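Ticket 743 – Pick station drops sachets during open day rehearsal
Status: Resolved, follow-up open
Site: Palness, demo hall, station 2
Reported by: Genowefa Makowska
Assigned to: Bheki Mofokeng
Priority: High (visitors on site 27 Aug 2021)

Problem as reported
During the morning rehearsal the arm picked up white sachets normally but let go of some of them on the way to the box. The ones that fell landed between the feeder and the box wall. No error on the panel. The cycle kept running and the arm went through the place move with nothing in the gripper.

Log

09:10 Bheki. Ran the demo program at full speed with no changes. Second sachet fell during the sideways move. Panel still showed "part held." Stopped the cell.

09:25 Bheki. Checked the finger pads. No cracks, but there was a powdery film on both. Wiped them down and ran again. Better, but one more drop.

09:40 Tarek Hajji called in. He asked for the grip settings. Close delay was set to 59 ms. He says that value came over from the Vudier program, where the parts are rigid. A soft sachet needs longer to settle before the lift. Changed the delay to 1000 ms for testing. Left grip force alone.

10:05 Bheki. Slow run over the box, paused before release.

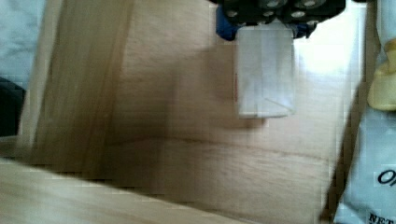 Wrist camera, sachet held above the base of the wooden box, new delay setting.

10:20 Bheki. Resumed and let it place. Then a set at full speed, no drops. Genowefa watched the set from the visitor side and is fine with the longer pause. She says it gives the guide time to talk.

10:45 Kittipong Phromma. The false "part held" is a separate fault. The Hosis I/O block was reading the close command as the part signal – wrong input mapped in the demo program. Remapped it and tested with an empty feeder. The arm now stops and the panel asks for a part.

11:15 Bheki. Saved as the demo program and backed up to the shared drive. Old version kept under the Vudier folder.

After the visit

15:50 Genowefa. Both afternoon groups went through. One sachet was dropped with the second group. The arm stopped, the message came up, and I restarted from the panel. One visitor from Insaurralde asked whether the station can handle larger bags. I told him someone would write back.

16:10 Bheki. Wiped the pads again, same film as before. Adding a wipe between groups to the demo checklist.

Open items
– Try 2000 ms delay at full speed and compare (Bheki)
– Order spare finger pads (Kittipong)
– Reply to Insaurralde about larger bags (Tarek)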